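Bovico

Bovico is a maker of low-cost mobile phones and tablets with its head office in the town of Clallar. The company sells mostly in rural markets, where its phones are offered through small shops and market stalls. It is best known for the Funa line of basic phones and for the Sanna line of smartphones. The article describes the company as it was on 21 Mar 2020.

Origins

Bovico started as a repair business. Its first workshop in Clallar fixed phones of other makers and sold used parts to other repair shops. The owners noticed that the same faults came back again and again, mainly broken charging ports and weak batteries. They decided to order a simple phone of their own, built by a contract factory to their drawings, in which both parts could be changed without special tools.

The first order was for 3000 phones. They were sold under the name Funa and the whole stock was gone by July of the same year. After this the repair business was kept as a separate department, and it still accepts phones of any make.

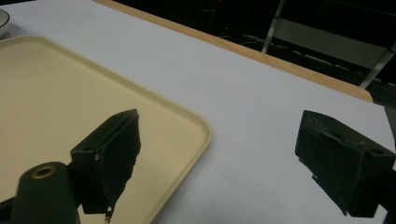
White tabletop with a light wooden edge strip.

Products

The Funa is a phone with number keys and a small color screen. It has a radio, a flashlight and a battery which the user can take out by hand. There are two versions, one with a single SIM card and one with two. The second version sells better, as many buyers use one network for calls and another for messages.

The Sanna is a touch screen phone running Android. It appeared later and was meant for buyers who wanted their first smartphone but could not pay the price of the bigger brands. The early Sanna was criticized for its small memory, which was filled quickly by system updates. The next version had a slot for a memory card and removed most of the programs that came already installed.

A tablet was also sold for a short time under the Sanna name. It was mostly bought by schools. The production ended when the supplier of the screens stopped making the needed size.

Sales and service

Bovico has no large stores of its own. It works with 44 dealers, and each of them must keep a stock of batteries, chargers and back covers for all models on sale. There are also nine service points where screens and circuit boards can be replaced. A dealer who can not repair a phone sends it to the nearest service point, and the customer pays nothing for the transport while the warranty is valid.

Payment in parts is possible for the Sanna. The buyer pays 30 percent of the price at the shop and the rest in monthly amounts. The Funa is sold for full payment only.

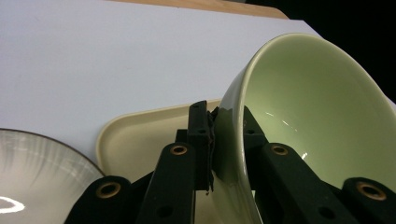 Can the battery of a Sanna be changed at home?
Only the Funa is made for this. The Sanna has a glued back, so its battery is changed by a dealer or at a service point.

Competition

The largest pressure on Bovico comes from makers which sell more powerful phones at nearly the same price. Such companies order parts in much bigger quantities and can accept a smaller profit on each phone. Bovico has answered by keeping its models on sale for a longer time, so that the same spare parts serve several years of phones.

The basic phone market has become smaller in the towns, but the Funa still brings the greater part of the company's income. Older customers and people who work outdoors are its main buyers, and many own it as a second phone next to a smartphone.

See also: Feature phone; Dual SIM; Contract manufacturing

Contact | Copyright 2020 | Back to top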